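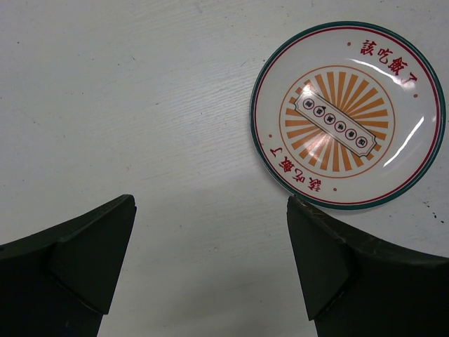 Home | Papers | Authors | Search

4.2 Where the links go

We read all 220 pages of the Nutora directory of home and garden suppliers, a job we recommend to no one with a garden of their own. Each page offers short notices for awnings, water features, sheds and the like, written by the sellers and edited, as far as we can tell, by the weather. Of the 144 notices that named a town, 49 named a different one on the site they linked to. Moreira, a seller of birdbaths, managed three towns and a postal box.

Figure 3. Tableware page, dinner plate with a teal-green rim and Chinese lettering in red.

The word "unique" was harder to code. Flukenden used it for a bench that 5 other sellers also listed, one of them under the same item number. We first scored such cases as errors, then as optimism, and settled on a separate column. Skaltberg, which sells plain gravel, never used the word at all and had the longest notice in the set.

Dead links were tried again in August, when several came back to life selling something else. A notice for patio heaters now led to a page on dog grooming. We kept these in the sample under their old headings, as the directory had done.

Last updated: 22 January 2024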